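From: Marius Surdu
To: Rakena shop list
Subject: Re: [rakena-shop] gripper fingers, second set — pads slipping

Natália Procházka wrote:
> Marius, I finally got the second set of fingers off the printer and onto
> the handle. Closing action is fine. My trouble is the pads. I used the
> gray foam from the bin by the laser cutter, 40 mm long, contact cement,
> left it overnight. On a coffee mug it holds. On anything in a bag it
> creeps. I pull the trigger, it closes, I lift, and the bag slides down
> until I only have the corner.
>
> Three questions:
> 1. Are you gluing the pads or clamping them?
> 2. Did you change the spring from the one in the Adommont drawings?
> 3. Is the camera mount supposed to see the fingertips when they are
> closed? Mine sees the pads but not much past them.
>
> I am at the shop most evenings if it is easier to show me.
>
> N.

Hi Natália, hi all,

Copying the list because two other people asked me about the pads last month and I gave them different answers.

1. Pads. I clamp them now. The first set I glued, and the glue itself was fine, but I kept wanting to change the foam and every change meant scraping the finger clean and sanding it. On the current set the pad is glued to a thin backing plate and the plate is held to the finger with a screw from the front. Swapping a pair takes a couple of minutes. The file is in the shared folder under "finger_plate", use the newest one. The older one has the hole too close to the edge and it splits if you tighten it like you mean it.

The gray foam in the bin is packing foam. It has a skin on it, and the skin is slick. That is probably most of your creep. You can test this without building anything: press a scrap of the foam against a chip bag with your thumb and try to drag it sideways. Then do the same with a scrap of the dark rubbery sheet that is on the shelf above the drill press, the roll marked Trilo in paint pen. There is plenty left on it. Please don't cut from the middle.

I cut the sheet a little oversize, glue it to the plate, then trim it with a fresh blade after it has set. If you trim first, the edge lifts. Wipe the face with alcohol before the first use. It comes off the roll with some kind of powder on it and until that is gone it behaves about as badly as your foam.

2. Spring. Yes, I changed it. The one in the Adommont drawings is meant for a wider opening and it is too stiff for a hand trigger. After 200 cycles with it I had a sore finger and the linkage pin had started to walk out of its hole. The one I use now is from the mixed box of springs by the lathe, wire looks the same but the coil is longer. I don't have a part number for it. If you take your old one in and hold it next to the box you will find several that are close. You want one that lets the fingers close with a steady pull and returns them without a snap.

A softer spring doesn't weaken the grip, by the way, since the spring only opens the fingers. I got this backwards for a while and went looking for a stronger one, which made everything worse. All of the closing force is your hand. What the softer spring gives you is more feel for when the pads have met something.

Do check the linkage pin while you have it apart. Mine is a cut piece of rod with a dab of threadlocker at each end. The printed pin from the drawings wears oval.

3. Camera. It should see both fingertips through the whole travel and a good part of the table past them. If you only see pads, the mount is tilted too far down. I had the same thing and printed a wedge to bring it up. The lens is a wide one, so straight edges will bend toward the outside of the picture. That is normal and you shouldn't try to fix it by moving the camera. We deal with it later in calibration.

Before you calibrate, lock the mount. I did a full calibration with the clamp screw only finger tight and then bumped it on a door on the way out of the shop. All of that had to be done again.

On what to practice with: mugs and blocks are too easy and they won't tell you anything about the pads. I went over to food packaging in April and that is where the problems showed up. Bagged cakes are the best test I have found. The bag is thin and crinkly, there is air in it, and the thing inside gives when you squeeze. Come in from the sides, close until the plastic starts to wrinkle against the pads, stop there, and lift a little way before you go any higher. If it is going to creep, it will do it in that first bit of lift and you can put it down again without dropping it.
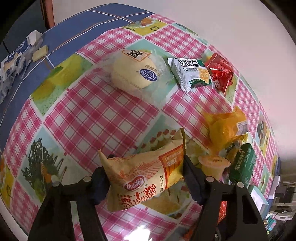
Keep the approach low. If you come down steep, the tips touch the table before the pads are around the bag, and then you are pinching only the top of it. With a low approach you get the full face of both pads on the sides. It also helps to line the fingers up across the narrow direction of the bag where you can, though on a crowded table you don't always get the choice. I leave the other stuff on the table on purpose. Moving in next to a box or a cup without knocking it is half of the skill, and the arm will have to do that eventually.

Numbers, for anyone following the logging side. I have 268 recorded picks with the current fingers and pads. Of those, 46 are no good. Most of the bad ones are my own fault: forgot to start the recording, walked around the table in the middle of a pick, or had a thumb over part of the lens. A smaller group are real drops, and I am keeping those in a separate folder. I'd ask everybody to do the same. Please don't delete drops. Name the folder "drops" and put your initials on it.

The logging script is still the one called Pusus. It has one bug I know of, which is that if the card is full it keeps blinking the green light as if all is well. Check the card before you start. I will fix it when I get a free evening, or if somebody else wants to, the part that writes the files is short and has comments in it.

Things that are not solved:

Trigger return gets sticky after a long session. I think it is dust from the printed parts rubbing. A bit of dry lube helped for a day or so. If anybody has a small bearing that would fit the pivot I would like to try it.

The screws on the finger plates come loose. I check them each time I pick the thing up. Don't use threadlocker there, you will want them out again.

The handle is too fat for small hands. Natália, you mentioned this in the winter and I said I would slim it down. I haven't. The file is parametric, the grip width is the second value from the top, and you can bring it in quite a bit before it runs into the trigger channel — I would go in small steps and print only the lower half to try it.

I can be at the shop after 7 pm most evenings this week too. Bring your fingers and the spring and we can do the pads in one go. I have a spare pair of plates already cut that you can have.

Marius

_______________________________________________
rakena-shop mailing list
To leave the list, send a message with "unsubscribe" in the subject line.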